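The Tornonport Crossing
A novel by Thijs Desmet
Translated from the Dutch by Karlijn Schouten

Paperback, 58 short chapters
Publisher: Kernham
Published: 8/28/20

When the old harbour pilot Fesar fails to come home one night in February, his daughter Verhoeven (everyone in the town uses her married name, even her mother) finds a ledger under his bed with 2,465 crossings written up in pencil, and one more in ink, dated for the week ahead. She has not spoken to him properly for years. She takes the ledger, a flask and his second-best coat, and sets out to meet the ferry that he seems to have expected, stopping along the way at the houses of the four men who used to sail with him.

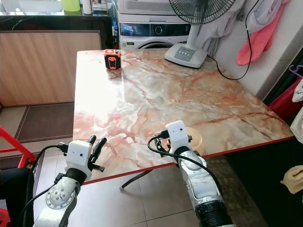

Desmet's first novel in five years is a slow and generous book, and we have been pressing it on friends ever since the manuscript reached us. A good deal of it takes place at tables, where people put off saying what they came to say, and if you have ever sat with a relative at a glossy pink and cream marbled top with a thin red edge, following the swirls with one finger while the tea went cold, you will feel at home in these kitchens by the second chapter. The sea is always there too, of course, but mostly as a noise behind the talk, and it's the talk that we love best. Karlijn Schouten has found an English for it that is plain and funny and now and then very sad, and she has kept the dialect words that matter, with a short glossary at the back for those who like one (you can manage perfectly well without).

It can be read on its own, though readers of Desmet's earlier stories will be pleased to meet the lock-keeper again, older and no wiser, and with rather more to say about the drains.
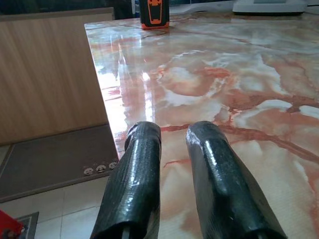 Huw Maddocks writes: I bought this for the long train journey to my sister's and missed my change, so be warned. I thought the chapter with the four brothers-in-law went on a bit, but by the end I was sorry to leave even them. My sister has it now and I doubt I shall see it again.

The paperback has flaps and a sewn binding, so it opens nicely and stays open. Copies ordered from us directly come with a folded map of the town, drawn by Sanne Stevens, until the maps run out. Reading groups taking 5 copies or more can have a set of discussion notes by Mirjam Martens, free of charge; just mention it in the box marked "message" when you order and we'll tuck them into the parcel.

Also by Thijs Desmet: The Lock-Keeper's Winter (stories)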